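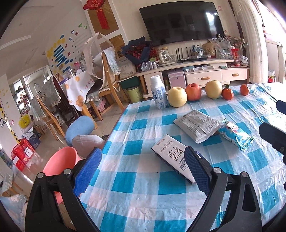 Food Technology Department — Visits and Field Reports

Visit to the Benedetti dairy, Dirnomport, January 20, 2025

We left the college parking lot in the dark and reached the dairy gate a little before the morning shift change. The road into Dirnomport from the north is still closed at the bridge, so anyone planning the same trip should come in past the grain elevators and allow an extra half hour. Parking is behind the cold store. The front lot is for milk tankers and they do not wait for anybody.

The dairy opens its doors twice a year, in January for schools and trade visitors and in May for the public. The January day is the more useful one. The plant runs a normal schedule, the groups are small, and the people on the floor have been told to expect questions. In May the filling hall is shut down for the day and visitors see it from the gallery.

Cinzia Benedetti met us in the front office and took us through the hygiene rules. Watches, rings and earrings go in a locker. Hair nets and coats are handed out, and beards are covered too. Shoes are a problem every year: the overshoes they give out do not fit over hiking boots, and two students had to borrow rubber boots from the lab. Wear flat shoes with a plain sole.

Milk reception

We started outside at the reception bay. A tanker was already connected. The driver takes a sample at each farm and a second one is drawn from the tanker at the bay. Nothing is pumped until the lab has cleared the sample for antibiotics, and the driver drinks his coffee in the meantime. The test strip itself takes 10 minutes. The paperwork takes longer.

The dairy collects from 34 farms, most of them in the river valley. It used to take milk from the hill farms as well, but the collection route was long and the tanker could not get up in winter. Those farms now sell to a cheese maker on the other side. Cinzia told us the loss in volume was small, but the fat content of the incoming milk dropped a little and they had to change the settings on the separator that year.

Raw milk goes through a filter and a plate cooler and then into one of the silos. The silos are outdoors and insulated, with the doors and valves opening into the building. We were shown the agitator on one of them through the sight glass. It turns slowly enough that you have to watch a while to see it move.

Separation and heat treatment

The separator room is loud and we got very little of the explanation in there. Ear protection was handed out at the door. What we could hear, and what Elisa Galli filled in afterward over lunch, was this. The milk is warmed and spun, the cream comes off at the top, and cream is then blended back into the skim milk to reach the fat content on the label. Several students had assumed that whole milk is just milk with nothing taken out. At this plant every liter is taken apart and put back together, whole milk included, so that the fat content is the same in every season.

The homogenizer stands next to the separator. One of the pistons had been replaced during the holidays and the old one was on a bench outside, so we could pass it around. It was heavier than it looked and scored along one side. Elisa said they normally pull one before it gets to that state, but the spare had been held up at the supplier.

Pasteurizing is done in a plate heat exchanger. The control screen is in the corridor and anyone can read it. What interested our group most was the divert valve. If the temperature at the end of the holding tube falls under the set point, the valve sends the milk back to the balance tank and it goes around again. The operator tested it for us by hand and let us see the mark it left on the chart. The plant still keeps paper charts alongside the electronic record. The inspector prefers them.

Filling hall

The filling hall has two lines. The older one is a Skoltik carton filler, and the newer one does plastic bottles. We spent nearly all of our time at the Skoltik, partly because the bottle line was down for a cleaning cycle and partly because this is a packaging course.

The cartons arrive flat, already printed and sealed along the side. The machine opens each one into a square sleeve, closes the bottom with heat and pressure, fills it, and folds and seals the top. The fold at the top is where most faults occur. A bad seal is often caused by a drop of milk on the inside surface before the jaws close, and foam is what puts it there. The filling speed is therefore set by foam more than by anything mechanical. Warm milk foams more, low-fat milk foams more than whole milk, and the first cartons after a changeover are always taken off and opened.

The board is coated on both sides with polyethylene. The dairy keeps its flat cartons in a room with controlled humidity. Too dry and the creases crack, too damp and the sleeve does not open square. A pallet that has come in from a cold truck stands in that room for a full day before it goes on the machine. We were told about one January when this was skipped, and about the mess that followed.

Fresh milk in these cartons has a shelf life of 10 days from filling. The date is printed on the top fin by a small inkjet head that has to be wiped at every break.

Seal checks are done every 30 minutes. A carton is taken from each lane, emptied, cut open along the corner, and filled with a red dye solution. After a short wait the dye is poured off and the seal pulled apart by hand. If red has crept into the fold, the lane is stopped. Students did this themselves on cartons kept back from the early run, and it was the best part of the day. It takes some strength to pull a good seal open. The fibers should tear before the seal lets go.

Cleaning

The cleaning system was put in by Naline and takes up a room of its own. It is a set of tanks with caustic, acid and rinse water, plus a lot of pipe. The final rinse from one cycle is kept and used as the first rinse of the next. Cinzia had the water figures on the wall: use is down 29 percent compared with the old system. Most of that came from the reused rinse and the rest from shorter pipe runs after the room was rearranged.

The concentration of the caustic is followed by conductivity, and the switch between milk, water and cleaning fluid is made on the same signal. The switch point is a compromise. Set it early and product goes down the drain, set it late and there is water in the milk. The plant sets it early and sells the mixed portion for animal feed.

Lunch and discussion

Lunch was in the canteen: soup, bread, two of the dairy's own cheeses and a rice pudding that is only sold locally. There is a vegetarian option if you write ahead. The coffee machine takes coins only.

Afterward we had an hour with Cinzia and Elisa in the training room upstairs. The main topic was what happens to the cartons after use. The board can be recovered by soaking it in a pulper, which separates the fibers from the plastic film, but the nearest mill that accepts them is a long way off and the town collects cartons with the general waste. The dairy has looked at a return point at its own gate. The difficulty is that cartons come back with milk in them, and used packaging cannot be stored near a food plant without a separate building.
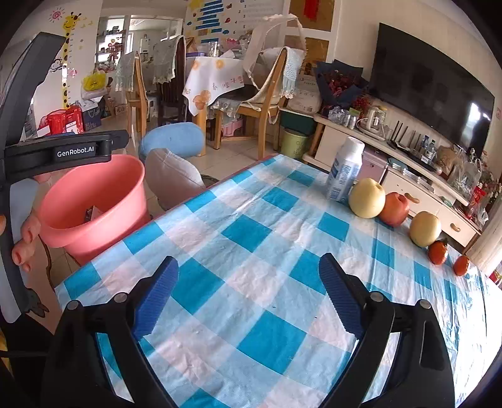 Gemma Sala asked why the dairy did not simply go back to glass, if the cartons were ending up in the general waste anyway. She had grown up with glass bottles from a small dairy and did not remember it as a great effort for anyone — they were put out in the evening and full ones were there in the morning.

Elisa's answer was that they had priced it. A bottle washer would need the whole of the space now taken by the plastic line, and the washer uses hot water and caustic all day. Glass also weighs a lot more on the truck. It works where the customers are close by and bottles come back quickly. Half of this dairy's milk goes to stores on the coast, and their buyers had said they would not handle crates. Cinzia added that light is a second point against clear glass, as milk picks up an off flavor on a lit shelf and the board keeps the light out. She did not rule out a small glass run for the town itself.

We did not get to the butter room, which was being painted. It should be open again for the May visit.

Notes for next time

Bring the signed visitor forms already filled in. The office has one printer and we lost time there.

Ask for the reception bay first. Tankers come early, and a group arriving after mid-morning will find it hosed down and quiet.

Split the group for the separator room. Only a handful can stand near enough to the guide to hear.

Aitana Benítez has the dye test sheets and will put copies in the course folder. Students who still have a dairy locker key should hand it in at the department office so it can be mailed back.

Report by Senan Mac Carthaigh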